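Workshop tips: Robots & Automation

We use cookies to remember your preferences and to see which pages get read. Accept all / Manage choices

Tips for a two-armed bench build, learned slowly

The pair of arms we are putting together at the Pirihi shared workshop has been on the go since April, and in that time I have scribbled so many notes on the backs of delivery slips that I thought I had better type a few of them up before somebody lights the stove with them. They are written for people building at home or in a club, with evenings to spare and not a great deal of money.

1. Buy your screws in one go. I bought mine in dribs and drabs and ended up with three kinds of head, which means three drivers on the bench and always the wrong one in my hand. A mixed tub of 835 from Golach did us for both arms, with plenty left over for the shelf brackets.

2. Label both ends of every cable. Masking tape and a biro will do nicely, and do write "left" and "right" in full — L and R look much the same upside down under a bench at ten at night!

3. Rehearse in the simulator before you let the real arms near anything you would mind losing. We use Fosodine, which is slow to load but very forgiving, and I like to lay out a little larder on the virtual table so that there are different shapes to practise on: a soup can, a squat tin, a box of Jell-O and a plain red cube. Start with the grippers open and well clear, move one arm at a time, and keep an eye on the shadows, as they are a great help in judging how high a fingertip is above the table. Save your starting layout under its own name, too. I lost a whole evening's work by saving over mine.

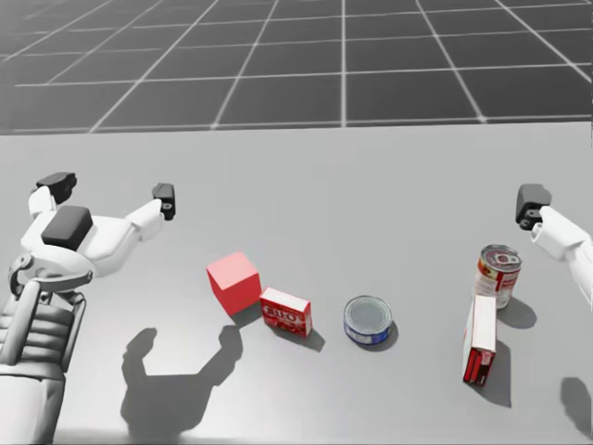 4. Go easy on the speed. Whatever the setting that felt right on screen, begin at 20 per cent of it on the bench and creep up over several evenings (and have a hand near the off switch, please, even when you feel silly doing it).

5. Wipe the fingertip pads. A cloth barely damp with warm water is all they want. I tried the Faston degreaser on a spare pair and they went tacky, so that bottle has gone back to bicycle duty.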